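# Running the simulated pick-and-place demo for an open day

These are the steps we follow at Brultel when visitors come through and want to see the gripper pick things up. The whole demo runs in simulation on one workstation, so you can do it in a meeting room. Allow 24 minutes per group, questions included.

## Before people arrive

1. Start the workstation and log in to the demo account. Don't use your own account, the screen layout is different.
2. Open the Barkport scene. It has the wooden table, the red cylinder and one dark block.
3. Set the step limit to 3000. The default is too low and the run stops before the arm has put anything down.
4. Type 2677 in the seed field. Any seed will work, but we know this one puts the cylinder where the arm can reach it on the first try.
5. Run it once all the way through, then press Reset.

Vimala Sastry keeps a printed copy of these settings in the folder next to the monitor. If the two don't match, go by the folder and tell her.

## Showing the grasp

Start in the wide view so people can see the arm move over the table. When the gripper is above the cylinder, press 3 to switch to the gripper view. Pause as soon as the fingers have closed.

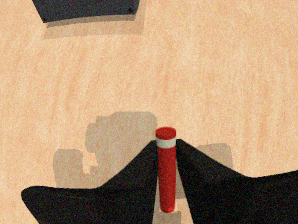
*Gripper view, paused with the fingers on the upper part of the red cylinder, near the pale band.*

This is a good place to stop and talk. Point out the two fingertips and ask the group where they would hold the cylinder themselves. Most people say the middle. Explain that the grasp point is a setting, and that you can change it and run the whole thing again in front of them.

The view looks grainy on a big screen. You can raise the render quality under View, but the playback gets choppy, so leave it alone during a visit.

## Letting a visitor drive

1. Press Reset and switch to manual mode.
2. Hand over the controller. Left stick moves the gripper across the table, right stick moves it up and down, the trigger closes the fingers.
3. Give each person three tries. Kids usually need one more - let them have it.
4. If the cylinder rolls off the table, press Reset again. Don't try to chase it.

## If something goes wrong

- **Fingers pass through the cylinder:** contact is switched off. Turn it on in the Physics tab and reset.
- **Black screen after pressing 3:** press 1, wait a moment, then press 3 again.
- **Controller does nothing:** unplug it and use the other USB port.

For anything else, ask Farzad Hosseinzadeh. The next open day is in August, and Nosipho Dlamini has the sign-up sheet for people who want to run a group.

Last changed 21 June 2019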